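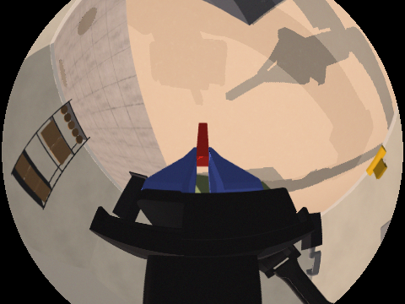 Posted by the Wembridge Robot Club blog, September 17, 2020
Filed under: club projects, simulation

So we have a robot arm now! Sort of. It lives entirely inside a computer, it costs us nothing to crash, and I have not been this excited about a club project since the line followers in February.

A bit of background for anyone who has just joined. When we couldn't get into the workshop in spring, the plan was to put everything on hold until the autumn. A few of us didn't fancy that, so we moved the whole thing into a simulator and gave it a name, Skorner, after a silly argument about whether the first task should be stacking or pushing things into corners. Stacking lost. Corners lost too, in the end, and we went for picking up one small red block from a table, which sounded so easy that I was a little embarrassed to put it on the club page.

I take that back. It is brilliant fun and it is not easy.

The view you get is a very wide fisheye from down by the wrist, so everything bends. Straight table edges turn into great big curves, and the black gripper takes up half of what you can see. We could have picked something kinder, but the competition we're hoping to enter (the Erkolon student challenge, more on that when the rules are out) wants wrist views only, so we may as well get used to it. The first evening I tried steering by eye and kept going off to one side, convinced I was dead centre. It took me ages to stop trusting the table edge and just watch the fingertips.

The shadows caught us out as well. The arm throws a big grey one right across the tabletop, and our first go at finding the block by colour was fine until we made the lighting darker, and then it got very confused indeed. We're now changing the lights between runs on purpose, so the program can't get too fond of one setting. I'd love to say that was a clever plan from the start, but it came out of somebody leaving the wrong settings file in the shared folder.
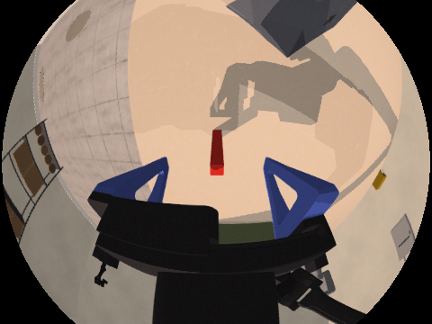 Getting the fingers either side of the block is the bit I could watch all night. Come in too low and you bump the table, come in too high and you close on nothing, and a tiny twist of the wrist that looks like no change at all on screen can send one finger into the block first. We've got a practice set of 800 runs saved so far and the target is 2,000 before we try any proper training. Each run is short, so if everyone in the club does 20 in an evening it goes quickly (and yes, I have been doing more than my share, it's very moreish).

Some odds and ends for people joining in:

The new version of the scene is in the Rangel folder. Please delete the old one from your machine, as the two save their runs differently and I spent a whole evening sorting out the mix.

If it runs slowly, turn the shadow quality down a notch first. Don't switch shadows off altogether, we want them in.

Keep your bad runs! Mark them as misses and save them with the rest. I threw away a load of mine early on and wish I hadn't.

Game controllers work much better than the keyboard. I have 2 spare ones to lend out, both a bit sticky on the left side but perfectly usable.

Next on my list is getting the block to start in a different spot every time, plus a second block in another colour if I can work out how to add one without breaking the scene. If you've done that before, leave a comment, I'd be very glad of the help.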